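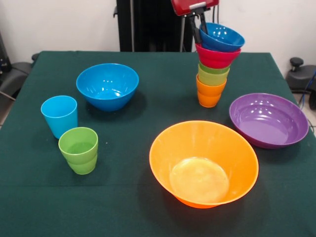
Why do so many families end up with three times the dishes they use? They buy for the biggest meal of the year, then store for it the other 364 days.

Naima Salem has been clearing kitchens for 21 years, first in her aunt's building and later as the owner of Gulletti, a small home-sorting business. She charges by the cupboard. Most of her clients are moving to a smaller place, and most of them start by telling her the kitchen will be the easy room.

"They think it's going to be the attic that hurts," she said. "Then we open the cupboard over the stove."

At one house last July, Salem and the owner, a retired bus driver named Jianguo Bai, took everything out and put it on the floor of the living room. The count came to 283 pieces, lids included. Bai lives alone. He eats most nights from the same deep plate, which he washes and puts back on the rack.

He kept 30. The rest went to his two nephews, a church kitchen and a resale shop called Graretti that takes dishes by the box.

The shop has its own view of the problem. Yufang Xiao, who runs the floor at Graretti, said full sets are the hardest thing to sell. Buyers want four of something, or one. A service for 12 with a gravy boat can sit by the window until spring, and the people who bring it in often ask what it went for. She has learned to tell them before they leave it.

"I say the price out loud and let them decide," Xiao said. "Some of them carry it back to the car."

Plastic moves faster. Parents buy it, and so do people setting up a first apartment or a camper. It stacks, and a child can drop it.

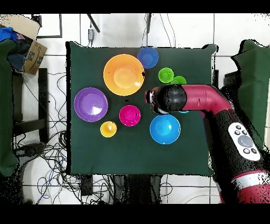 Xiao prices it by the piece and keeps it on a low shelf near the door, where it is usually gone by closing time. She turns away anything scratched deeply enough to hold food.

Salem's method is simple and a little slow. She asks clients to pack all but nine pieces per person into boxes, tape the boxes shut and put them somewhere dry. If a box gets opened, whatever came out of it stays in the kitchen. After a season, the taped boxes leave the house.

It doesn't always work. Jiahui Yao tried it last winter and had every box open within two weeks, mostly because her sister's family came to stay. She went back to full cupboards and says she is fine with that. She likes having people over, and she would rather reach past a stack of plates than borrow some.

Salem didn't argue. She did talk Yao into moving the heavy serving dishes from the top shelf to a cabinet at knee height – a change Yao says she would have paid for on its own.

Bai is still down to his 30 pieces. When his nephews came for dinner in the fall, they brought their own plates, and two of them turned out to be his. He asked for one back, a white one with a chipped foot that his wife used for oranges. It is on the counter now, next to the radio.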